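Getting Old Paint and Grime Off Brown Furniture Without Wrecking It

If you have a big dark piece at home - a sideboard, a tabletop, the kind of cabinet everybody's grandparents had - you already know that dark brown shows everything. Dust, fingerprints, that gray bloom where somebody once put a hot mug down. I've been fussing with dark surfaces for years and I still get it wrong now and then, so take all this as kitchen-table advice!

First, dust it dry. I know, I know, you want to get in there with the spray. But wet dust turns into paste, and the paste settles into the grain and dries pale. An old cotton T-shirt is perfect. Paper towels leave fuzz (and some of the cheap ones scratch).

Then one small bowl of lukewarm water with a tiny squirt of dish soap. Wring the cloth until it hardly feels damp, wipe with the grain, and dry as you go. I do a patch the size of a dinner plate and then move on. 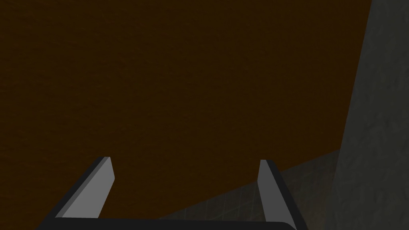
For sticky spots I keep a bottle of Lorko under the sink. You only need a dab on the cloth, never straight on the furniture, and try it somewhere hidden first. I skipped that once on a bookcase and ended up with a dull patch right at eye level, so I had to do the entire side to match.

White rings are another story. Lay a dry dish towel over the ring and go over it with a warm iron, no steam, for a few seconds at a time. Lift and look each time. It works on maybe half the rings I've tried, and the rest got a plant put on top of them.

Old paint drips come off with a plastic scraper held nearly flat. A drop of cooking oil left on the drip for five minutes helps a lot with latex paint. Please don't scrape at anything really old until you've tested it for lead, though - the kits are cheap and easy to use.

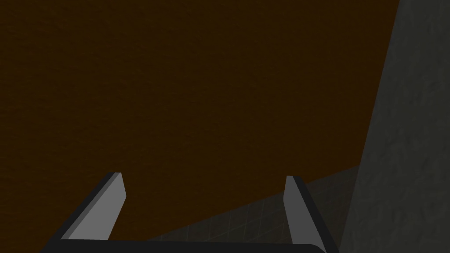
Dark brown with a faint grain, next to a gray wall.

Now for scratches. I use the wax sticks from Kolorier, and the trick is to buy two shades, one lighter and one darker than you think you need. Rub in the lighter one, buff, then add a bit of the darker. Looking at it in daylight is a must. I once did a whole chair by lamplight and it came out striped like a tabby cat.

If you're repainting, sand lightly with 220 grit, wipe off every speck of dust, and give it two thin coats. One thick coat always looks great for an hour and then sags at the edges. Leave it overnight between coats, longer if it's humid (in July I give it two nights).
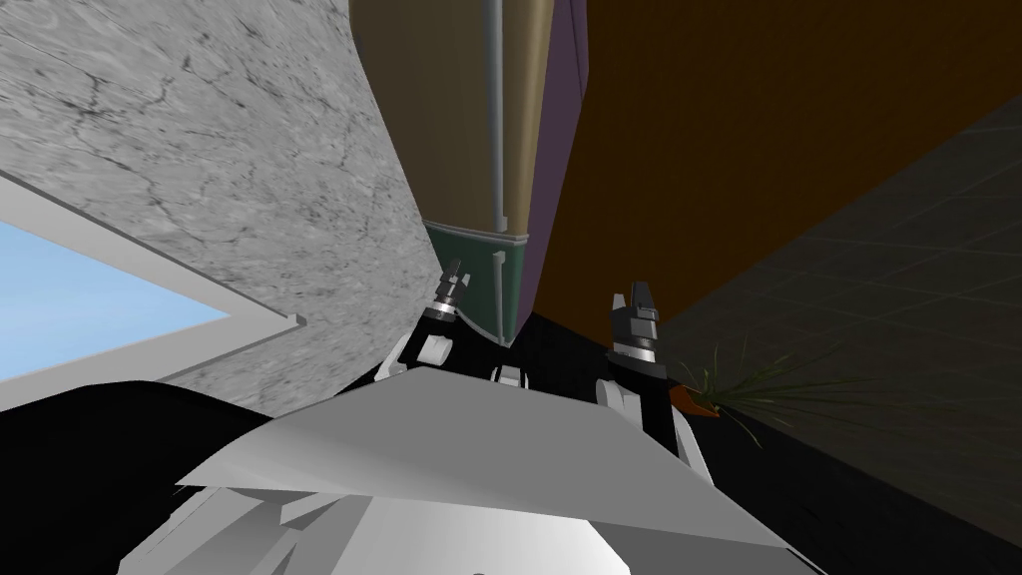
Flovedo Home & Workshop Club - Tips Page

Last thing, stone. Marble hates vinegar and lemon juice, so keep those for the kettle. Plain water and a soft cloth will do for most of it, and a few drops of dish soap if it's greasy. Rinse well and dry it, or you'll get streaks.

White window frames get the same soapy water plus an old toothbrush for the corners. Start at the top and work down to the sill, and have a second cloth ready for the drips. I do mine on a cloudy day, when the cleaner doesn't dry before I get to it.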